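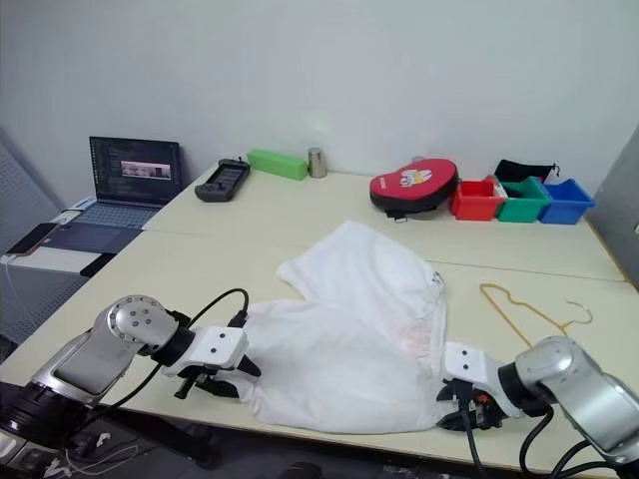 Kwadwo Akolgo wrote to me that folding is a waste of a good evening, and that a shirt does not know if it was folded or thrown in the drawer. He has a basket for clean clothes and a basket for dirty clothes, and he says the system has served him for 5 years without one complaint.

I have read his message several times, and I still disagree with him, although I understand the attraction. When I first came to live in Grimberg I had one chair, and all my clothes lived on that chair. In the morning I pulled out what I needed and the rest fell on the floor.

My opinion is that the problem is the place where people fold. They do it on the bed, which is soft and too low, and after ten minutes the back hurts and they say that they hate folding. Give a person a wide table at the height of the hip and it becomes a different job. Two tables pushed together are even better. The seam between them does not disturb the cloth, and you can lay a garment fully open before you decide anything about it.

White things deserve this table most of all. On a light surface with good lamps you find the pale mark that you did not see at the washing machine, and you can still send the piece back. Shorts with a drawstring are the worst, I admit. The waist wants to bunch, and one leg always climbs over the other. I take both sides, pull gently until the creases open, and only then make the first fold. It needs perhaps one minute more than the drawer of Mr. Akolgo.

About hangers I am less strict. Roel Desmet hangs everything, also his T-shirts, and he owns 200 wire hangers which he got from a dry cleaner in Barnov that was closing. I find that wire leaves a bump in the shoulder, so I use it for shirts that I will iron again anyway. Shorts I fold, and I will not be moved on this point.

I do my folding at nine in the evening with the radio on, and the pile is usually finished before the news.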